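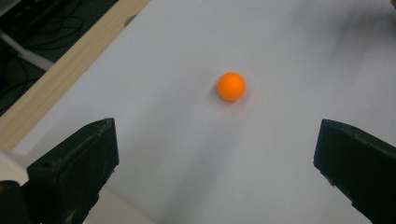
Orange balls on a white surface
Forum: Home Table Tennis > Tables, Balls and Accessories

lendine_left
I'm setting up a small practice table in the spare room for my daughter and me. It's a pale wood table, too short for real play, and I've got a big white sheet over most of it so we can do bounce and serve drills without marking the wood. White balls were hopeless. She lost sight of them on every second bounce. I switched to plain orange ones and it's a lot better, but now I have other questions.

1. Is there any difference in bounce between orange and white balls of the same grade?
2. Does a sheet on the table kill the bounce enough to matter?
3. What do people use to stop balls rolling off onto the floor?

The room is 6 feet wide at the narrow end if that matters.

Federo
1. No. Same ball, different dye. If you feel a difference it's because they came from different batches.
2. Depends on the sheet. Paper lying flat does very little. Paper with an air pocket under it does a lot.
3. Pool noodle cut lengthwise and pushed over the edge of the table.

marchetti_l
I disagree on number 1. I bought a box of 30 in each color, same brand and same star rating, and the orange ones were harder. My whole club noticed. I don't know if it's the dye or the factory, but it was there.

Federo
That's two boxes. You'd need to buy a lot more than that before you could say it was the color.

marchetti_l
I said I don't know if it's the dye. I'm telling him what I got.

stergiou_spin
For drills with a kid none of this matters. Get the cheap training balls in a bag and don't worry about stars. They crack, you throw them out. We went through 164 last season at the youth sessions, and that includes the ones that got stepped on.

On the sheet, tape it down at all four corners and then along the long sides. If you only do the corners it lifts in the middle and you get a dead spot. Use painter's tape on bare wood. Packing tape pulled the finish off one of ours.

lendine_left
Thanks. I only did the corners, so that explains the spot near the middle where the ball dies. Will redo it tonight.

Is there a reason to use board over paper? I have a smooth whiteboard in the garage that would nearly fit.

Kyriaki V.
A whiteboard will be faster and slicker than a real table. The ball skids and stays low. If she learns to serve on that she'll be surprised when she gets on a proper table, where the ball grabs a little. Paper is closer, though not the same either. I'd keep the paper.

Also, please get a dark cloth or a screen for the wall behind if the walls are pale. People fix the table and forget that the ball spends most of its time in front of the wall.

Federo
Whiteboard is fine for a beginner. She needs to learn to meet the ball and that's all. She can sort out skid later.

Kyriaki V.
I coach beginners every Monday and I spend half the session undoing things they learned on kitchen counters. It's not a disaster, but if he already has the paper down there's no reason to change it.

enduro_bat
Going back to color. The usual advice is orange ball on a blue or green table, or white ball on the same table, and it comes down to the background. On a white surface you want orange, no question. The one thing I'd watch is the light. With one lamp overhead the ball washes out a bit on top and you judge the height from the shadow. Two lamps from the sides gave me a softer shadow and I stopped misjudging short balls.

lendine_left
There's one ceiling light in there now. I have a couple of clip lamps I can try.

stergiou_spin
Put them above head height. If the bulb is in her eyeline she'll look away at the toss every time.

marchetti_l
For stopping the balls, I wouldn't use a pool noodle. It grabs the bat on low shots. I use a strip of garden netting hung from two clamps, with a box at the end. Costs almost nothing and it folds up. And clear whatever is on the floor around the table first. Extension cords especially. A ball under a pile of cords is a nuisance, and you don't want a nine-year-old running backward into them.

Federo
The noodle only grabs the bat if you're hitting below the table. In which case you have other problems.

marchetti_l
She's a kid. She's going to hit below the table.

lendine_left
She does hit below the table, yes. I'll go with the netting.

Last question and then I'll leave it. How many balls do you keep out at once? I've been using one, and we spend most of the time fetching it.

Kyriaki V.
For serves, a bowl of about 30 within reach of her free hand. For bounce drills use one, so that she has to control it. Fetching is annoying but it does teach them to keep it on the table.

I have them count bounces on the bat and try to beat their last number. One of my kids got to 1,000 in July and wouldn't stop talking about it.

enduro_bat
Agree on the bowl. Put a damp towel under it or it slides.

lendine_left
Update. Taped the long sides and the dead spot is gone. Bounce is still a bit lower than at the rec center, but it's even all the way across. Clip lamps are up, one on each side – better, though the left one needs a longer arm. Netting is on order.

She asked if she could draw a center line on the sheet. I said yes, in pencil.

stergiou_spin
Do it in marker. Pencil gets on the balls.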